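The Reading Room at Bundton: Notes on the Winter Season

The reading room at Bundton reopened to the public in January, following a closure for rewiring and the replacement of the north windows.
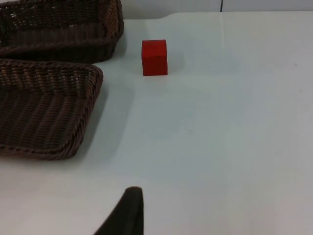 Regular visitors to this blog will know that I have followed the fortunes of the room for several years, first as a borrower and latterly as the compiler of its local history index. The present entry records the principal changes and offers a few remarks on the collection, which remains less well known than it deserves to be.

The room was founded as a subscription library for the mill district. Members paid quarterly and were entitled to borrow two volumes at a time, a limit that still applies to the reserve stock. The original subscription ledger survives and may be consulted on request. It is written in several hands, the earliest of them very difficult to read, and the entries for the first winter have suffered from damp. Readers wishing to trace a family name should begin with the typed transcript, which is complete up to the amalgamation with the Lostmont parish library.

That amalgamation has been the subject of some confusion in print. The older guide to the district states that the Lostmont books were sold. They were not. A small number of duplicates went to a dealer, and the remainder came to Bundton by cart, where they were entered in the accession register under a separate mark, a small letter L in red ink. The register lists 1,016 volumes received. I have checked the entries against the shelves and found most of the sermons, all of the county maps and rather few of the novels, which were presumably read until they fell apart.

The travel section merits particular mention. It was assembled in large part through a single bequest and includes the Türkmen collection, a group of nineteenth-century accounts of Central Asia together with 9 folding maps. The maps have been flattened and placed in polyester sleeves. They were formerly kept folded inside the back boards of the books, and two of them had begun to part along the creases. Readers should note that the maps are now catalogued separately from the volumes to which they belong, and that a request for one does not bring the other. I made this mistake myself and lost the better part of a morning to it.

The spelling of place names in these accounts varies a good deal from one author to the next, and sometimes within a single chapter. The card index follows the spelling on each title page. Anyone searching for a town or river is advised to try every form they can think of, including those that look like misprints.

Among the newer arrivals is a run of the Trornness Almanack, given by a former resident of the town. The almanack was printed each autumn in an edition of 500 copies and contained tide tables, market days, postal rates and a page of household receipts. It is an excellent source for the price of ordinary things. The advertisements are of equal interest, and I have begun a list of the tradesmen who appear in them, with their addresses and the years in which they advertised. The list will be deposited with the index when it has reached a presentable state. The run lacks its second and fifth issues. If any reader holds a copy of either, the room would be glad to hear of it, even where the copy is imperfect or has lost its covers.

A word should be said on practical matters. The room opens at ten in the morning and closes at four, with no production of reserve stock in the last half hour. Pencils only are permitted. Bags are to be left in the lobby. Photography for private study is allowed without charge, provided that a form is completed beforehand, and the form now covers a full season where previously a fresh one was required at each visit. The entrance on the lane has been closed, and the door on the market side should be used in its place.

Heating is much improved, although the bay nearest the old chimney breast remains cold before noon, and a cardigan is advisable.

I expect to complete the index entries for the Lostmont maps before the spring. Corrections to the earlier instalments have been received from several readers and will be incorporated in the next revision, together with a fuller note on the boundary stones, two of which I had placed on the wrong side of the river.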